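Ticket 373: Gripper pose jumps when both marker cubes are in view
Project: Prerkeda tracking
Component: marker detection, pose filter
Status: Open, workaround in place

Okay, starting a fresh ticket for this one because the old thread got way too long. Short version: during keyboard sessions, the left gripper's pose in the Nurkik viewer suddenly flips over, hangs there for 7 frames, and snaps back like nothing happened. The right one does it too, just less often. I've seen it on my machine and on Tanguy (the shared replay box), so it's not my install.

My first guess was clock drift between the head camera and the gripper streams. I re-ran the alignment, stared at the offsets for way too long, and they're fine.

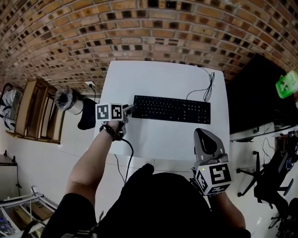 Next I turned the pose filter off completely and replayed the raw detections. The flips are still in there! So the filter is only stretching out something the detector hands it. That rules out most of what I blamed in the old thread (sorry, filter). In the raw log you get two solutions for the same cube face with almost equal reprojection error, and we pick whichever one is a hair lower. Classic planar ambiguity, and it shows up mostly when only one face gets picked up. 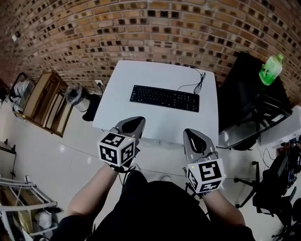 The wide lens is my other suspect. I was still loading the calibration from before we changed the head mount in September, and the undistorted output looked fine in the center and pretty bad toward the top. It's easy to check in this room, with the brick wall bending so hard across the top of the view: after undistortion those brick rows should come out straight, and with the old file they still sagged. New calibration straightens them nicely. The flips dropped a lot but didn't go away.

What I changed on my branch:
- load the new calibration by default
- keep both candidate poses per face and score them against the last good pose
- if 2 faces of a cube are detected, solve them together
- log the rejected candidate too, so we can see what we threw out

Replayed 3,000 frames with that and the left gripper stays put. The right one still flips once, and I haven't figured out why yet.

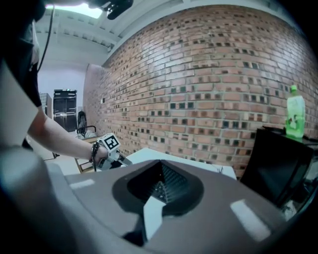
Gripper camera view, with the other gripper and its marker at left.

Still to do: run the same branch through the Flarnemau planner, which reads poses straight from the detector and skips our filter. If you're on Flarnemau, please don't merge until I've tried that. For now, set candidate_check to on in your local config and reload the viewer.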